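登壇メモ「絡まった線と暮らす」
Numholm 工作室 夏の小さな発表会 2025-08-13
持ち時間の目安:前半が箱、後半が巻き方。質疑は残った時間で。

1. 出だし

(マイクの高さを直してから話す。直しながら話すと前回のようにずっと「あー」しか録れない)

こんにちは。今日は配線材の片づけの話をします。もっと夢のある題の発表が前後に並んでいるところ、すみません。プログラムでは私だけ題名に夢がありません。

まず会場に聞く。「家か職場に、線が絡まったまま入っている箱がある人」。手を挙げてもらう。たぶん大半が挙がる。挙がらなかったら「では、その箱を開けたことがない人」と聞き直す。

私の箱は、Drallon という名前の作業場で6年育てました。育てたと言うのは、入れた覚えのない線が毎年増えていたからです。買ったときは全部きれいに巻いてあった。どの線も、店を出た瞬間はお行儀がいいのです。

2. なぜ絡まるのか

難しい話はしない。紐の絡まりの数学を期待して来た方には、ここで一度お詫びする。

私が見てきた範囲では、原因はだいたい次のとおりです。「あとで巻く」と言って箱に入れる。その箱から一本だけ引っぱり出す。出てこないので強く引く。出てきた分だけ使って、残りを押しこむ。

これを一年やると、箱の中身は一つの生き物になります。持ち上げると全部ついてくる。赤い線を取りたいのに、青い線が親戚一同で見送りに来る。

(ここで笑いがなくても間を空けない。次へ)

3. 箱に入れる前に決めること

色ごとに分けるかどうか。よく聞かれます。私は、分けられる人は分けてください、と答えています。私は三度挑戦して三度とも挫折しました。色で分けると、必ず白とも灰色とも言えないものが出てきて、その一本の所属をめぐって夕方になります。

いまの方式はこうです。長いものはスプールに戻す。短いものは束ねて箱。中くらいのものは、長いか短いかをその場で決める。中くらいという分類を作ると、すべてがそこに入ります。

箱は浅くて口の広いものにしました。深い箱は下のほうが地層になり、掘ると学生時代の端切れが出てくる。懐かしいだけで使えません。
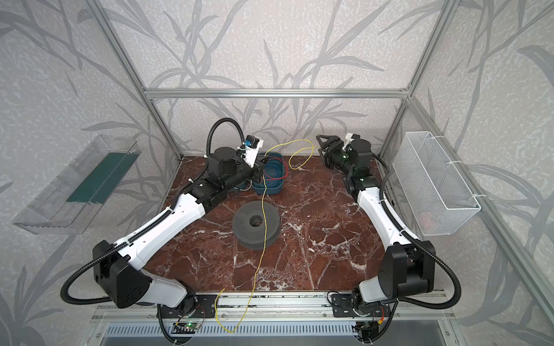
4. 空のスプールを捨てない

これが今日いちばん言いたいことです。線を使い切ると、人は空のスプールを捨てます。場所を取るし、真ん中に穴が開いていて、見るからに役目を終えた顔をしている。ところが翌週、巻く先のない線が目の前に現れます。

で、どうするか。ボール紙に巻く。ボール紙は折れます。自分の手に巻く。手から外したとたんに八の字がほどけます。椅子の背に巻く。次に座る人に叱られます。最後は箱に入れる。話は最初に戻ります。

空のスプールは、最低ひとつ手元に置いてください。ふたつあるとなお良い。29個あった時期が私にはありますが、あれはもう収集です。置き場所を作るために棚を買い、その棚の配線が絡まりました。

5. 巻き直しの手順

(実演はしない。前に実演したら五分で終わるはずが休憩時間を全部使った。口で説明する)

端を探すところから始めます。端が見つからないときは、絡まりを少し持ち上げて、ゆるく広げる。引かない。ここで引いた人は、結び目をひとつ作って最初に戻ります。

端が見つかったら、スプールの縁の穴に通して軽く折り返す。穴のない型ならテープで留める。テープはあとで剥がしやすいものを。私は強力なほうを使って、剥がすときに被覆を少し道連れにしたことがあります。

あとは巻くだけです。幅いっぱいに左右へ送りながら、きつすぎず。きつく巻くと癖がついて、次に使うとき線がばねになり、机の端から床を目指します。細い線ほど逃げ足が速いので、余った先は必ずどこかに留める。

長さの目安がほしい方へ。私は一度に200センチほどくごとに手を止めて、先に巻いてしまいます。全部ほどいてから巻こうとした日は、部屋の対角線を線が横切り、私は出口側に立っていて、お茶は反対側にありました。

6. 続けるこつ、というほどでもないもの

Gesidbridge の集まりで同じ話をしたとき、「毎日やるんですか」と聞かれました。毎日はやりません。そんな人間なら、そもそもあの箱はできていない。

私は電話待ちの時間に巻いています。保留音が鳴っているあいだ、手は空いている。Mrema の件では問い合わせ窓口が実によく待たせてくれて、青い線がほぼ片づきました。苦情を言うつもりだったのに、つながったころには機嫌が直っていて、何の用だったか言い直すのに手間取りました。

もうひとつ、ラベルを書くなら巻いた直後に。翌日には自分の字でも「たぶん細いほう」としか書けません。そう書いたラベルが現に貼ってあります。

7. 質疑用の控え

「結び目は切ってもいいですか」→ いいです。ただし切った短いほうを箱に戻さないこと。

「電動の巻き取り機は」→ 持っています。コードが絡まっているので出していません。

「八の字巻きのほうが良いのでは」→ 長い太いケーブルならそのとおり。細い線は私の腕では八の字が保てない。詳しい方が会場にいたら、そちらに振る。

(時間が余ったら、冒頭で手を挙げた人に箱の深さを聞いてみる。余らなければそのまま降壇。マイクのコードに足を引っかけないように、右側の階段から)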